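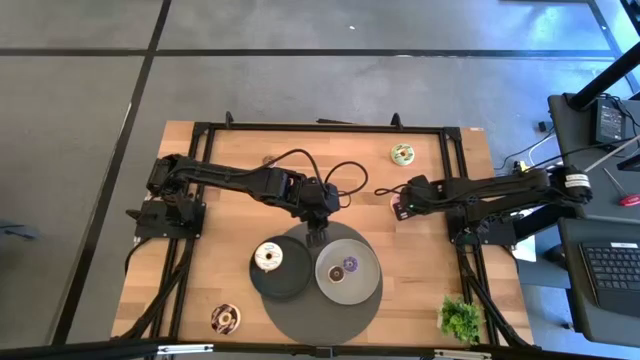 Does a larger plate lead people to serve themselves more cake at home? In the households we studied, plate size had only a small effect on the serving, and the company at the table had a much larger one.

Figure 2. Plates and toy doughnuts on a light wooden table.

4.2 Serving size and the afternoon table

The question above was the one which the participants themselves asked us most often, and for this reason we treat it before the other results. Earlier work on plate size was done mostly in canteens and buffets, where the guest stands, holds the plate and chooses from many dishes. The afternoon table at home is a different situation. There is usually one cake or one box of pastries, the persons sit, and the serving is often done by somebody else. We therefore did not expect that the canteen results could be carried over directly.

The households were found through a short form on the Wevero platform, which in Condgate is used for school notices and for the booking of sports halls. The form was answered by 700 households. From these we selected 50 for the diary part, so that households with and without small children were both present, and also persons living alone. Two households left the study in the first week and were replaced from the same list.

Each household received a set of small plates and a set of large plates and used them in alternating weeks. The plates were white and without a rim pattern, as a coloured rim can change how full a plate appears to the eater. All pastries came from the bakery Vukadinović and were ordered in two kinds only, a plain yeast ring and a slice of poppy seed cake. The participants wrote down who was at the table, who did the serving, and what was left over. Weighing was done with a Utix kitchen scale, which every household kept until the end of the diary period.

With the large plates the mean first serving was slightly higher, but the difference was visible mainly for the sliced cake. For the yeast ring it almost disappeared. We think this is understandable, as a ring is taken whole and a slice can be cut thicker or thinner. Objects with a fixed unit, such as the ring shapes in Figure 2, leave the eater with a choice between one and two, and most adults in our diaries chose one on either plate. Children chose two more often, again on either plate.

The effect of company was clearer. When a guest from outside the household was present, the first serving was larger and the second serving was smaller or was refused. In 26 households the diary also contained remarks on this point, although we had not asked for any. Several of them describe that it would be impolite to cut a thin slice for a guest, and that the host then takes the same size in order not to stand out. On Sunday, when most visits took place, the two plate sizes could hardly be distinguished in the data.

A further point concerns the person who serves. Where one person served everybody, the servings at the same table were very similar to each other, also between adults and children. Where everyone served themselves, they were spread more widely, and here the large plate had its strongest influence. This combination was rare in our material and we would not build a recommendation on it.

Some limits must be mentioned. The participants knew that plates were being changed, and a few guessed the purpose. The diary asked for weights to the nearest gram, but the entries show many round values, so it is probable that some were estimated after the meal. We also have no information on what was eaten later in the evening. A person who takes a thin slice at four o'clock may return to the kitchen at nine, and the leftovers column does not always allow us to see this. The question of leftovers is taken up again in Section 4.3, together with the entries on storage and on food given to neighbours.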